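FROM THE NEWSLETTER: THE STULAR THEATER

The Stular opened as a neighborhood picture house with 295 seats on one floor and no balcony. It sat between a shoe repair shop and the Yeoh Building, and for most of its life it ran second-run features with a change of program every Friday. The building is still standing, though you would have to know where to look. The front was bricked over when a carpet store took the space, and the marquee came down at the same time.

Herman Rondonuwu, who worked there as an usher and later as a relief projectionist, sent us four pages of notes last month. He remembers the lobby as very small, with a candy counter on the left and a single door into the auditorium. When a show was popular the line went out past the Yeoh Building and around the corner. The booth was reached by a ladder from the manager's office, and film cans had to be hauled up on a rope.

According to Herman, the original screen was replaced when widescreen came in. The new one was too wide for the proscenium, so the side columns were cut back -- the plaster was never repaired, only painted black. The front two rows were taken out at the same time. He puts the seating after that at around 270, but we have found nothing in print to confirm it.
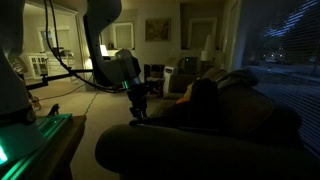

WHAT IS LEFT INSIDE

Members who toured the building in November report that the sloped floor was leveled with concrete, but the auditorium ceiling survives above the store's dropped tiles. Two of the original light fixtures are up there, along with part of a painted border. The booth is intact and empty. The ladder is gone.

STILL LOOKING FOR

We have no photograph of the Stular with its marquee lit. We also need the name of the architect. One source gives the firm of Flidon, which did the Vuvis Theater across the river, but the two buildings do not look much alike and the permit has not turned up. Anyone with programs, ticket stubs or family snapshots taken on that block is asked to bring them to the next meeting. We can scan them while you wait -- originals go home with you.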